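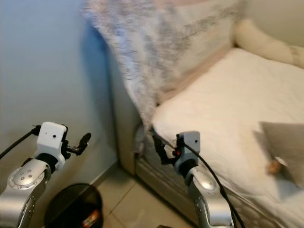 図4 ベッドと壁のあいだで向かい合う左右のグリッパー

4.5 寝室での開始姿勢の合わせ方

Proltia双腕ユニットの設定で、いちばん腕の見せどころになるのがこの節です。開始姿勢がぴたりと決まると、布を扱う動きが見違えるほどなめらかになりますよ!

1. 台車をベッドの側面に寄せ、車輪をロックします。
2. 左アームを床側、右アームを寝具の角の近くへ、手動モードでゆっくり動かします。
3. 左右の指先を向かい合わせ、間隔が10 cm以上あることを確かめます。
4. 黒いケーブルを手でなぞり、ハウジング上部からの曲がりに無理がないか見ます。突っ張っていたら固定バンドを1段ゆるめてください。
5. 操作パネルで「姿勢を登録」を押し、番号505に保存します。

注意:手順2と3のあいだは、指のあいだに手を入れないでください。

注意:毛布の端が垂れているときは、関節に巻き込まれない位置まで右アームを離してから登録します。

メモ:ごみ箱など床の物を動かしたら、左アームだけ登録し直せば大丈夫です。右の設定はそのまま残るので、模様替えも気軽に試せます!

登録後にランプが黄色のままの場合は、5.1「関節の原点合わせ」へ進んでください。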